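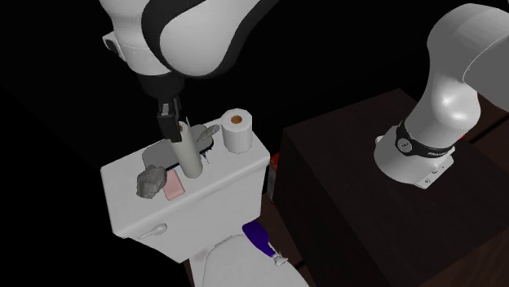

A reply to last night's thread says the Zesta is a plain copy of the other folding cameras sold at the time and the only original part is the name on the front. Fair point on the body. I don't agree on the shutter, so this thread is about the shutter.

For anyone new: the Zesta was a 35mm folder made at the Poltamow works. Leather on the outside, a door that drops down, lens on a short bellows. They sold it as a camera for walkers. It's heavier than it looks in the ads.

The lens is the Matos, 55mm. That's a little long for a folder. The bed had to be longer to suit it, and the door sticks out further than you expect when it's open. You get used to holding it under the door.

Now the shutter. Top speed is marked 300. Most leaf shutters at this price stopped a step lower, and Poltamow put the number in red on the speed ring so you wouldn't miss it in a shop window.

It gets there with a second spring. When you turn the ring past the next speed down, you can feel it come into play. There's a clear step in the resistance.

This is the part people break. If you cock the shutter first and then turn to 300, you're turning against the second spring while it's loaded. The ring will let you do it. The little hook behind the ring won't put up with it for long.

Set the speed, then cock. Always in that order. The instruction book says so, on the page after the one about loading film, in the same small type as everything else.

Someone asked whether 300 is a true 300. On mine, no. It ran slow when I bought it and it still runs a bit slow after cleaning. For negative film it makes no difference I can see. For slides I meter for the next speed down and the results are fine.

The slow speeds are a separate gear train and they stick on nearly every Zesta I've handled. Old oil. If yours buzzes and stops on the longest speed, that's what it is. Don't flood it with lighter fluid through the front. It gets on the aperture blades and you'll have two problems.

To get at it properly: front ring off, speed ring off, and note where the cam sits before you lift it. Take a picture with your phone. The cam goes back on more than one way and only one of them is right.

There's a small screw with a left-hand thread under the cam. I've seen several with the slot chewed up by somebody turning it the usual way. If it doesn't move with light pressure, try the other direction before you reach for anything bigger.

Serial numbers, since I get asked every time. My camera list stands at 348 bodies, put together from my own, from sale listings and from what people send me. The number is inside the back, under the pressure plate side, stamped and not engraved.

Early bodies have a round release button. Later ones have a flat one with a thread for a cable. I used to think the change came all at once, but the numbers overlap. My guess is they used up the old buttons when the new ones ran short.

The Sernthorpe question. Some bodies have "Sernthorpe" pressed into the leather on the back. It isn't a model. Sernthorpe was the importer, and they pressed the name in after the cameras arrived. Same camera, same lens, same shutter. I wouldn't pay extra for it, though sellers will ask you to.

Sernthorpe cameras did come with a better case. Thicker strap, and a proper stud where the ordinary one has a snap. If you find one with the case, that's worth a few dollars more to me.

Another reply asked about the close-focus scale. It's marked down to 5 feet. The lens will turn a little past the mark before it hits the stop, but there's no rangefinder, so you're guessing anyway. Stop down and measure with a tape if it matters.

The Matos is soft in the corners wide open. Two stops down it's good across most of the negative. Flare is the bigger trouble. I keep a push-on hood in my coat pocket and it helps more than any cleaning did.

Check the bellows before you buy. Put a small flashlight inside with the back open, turn the lights off and look at the corners of the folds. Pinholes show up right away. They can be patched, but I'd want the price to come down for it.

Check the door struts too. Both should click. If one only sort of rests in place, the lens board is tilted and one side of every picture will be out of focus — I shot a whole roll before I worked that out on mine.

The claim I can't settle is whether Poltamow made the shutter in-house or bought it in. There's no maker's name on it that I can find. The speed ring is engraved in the same style as the focus scale, and that makes me lean toward in-house. It isn't proof.

If you have a Zesta apart on the bench, please look at the back of the shutter plate and tell me what's stamped there. Mine has a single letter and nothing else.

I'll do the film counter in May. It has its own set of faults.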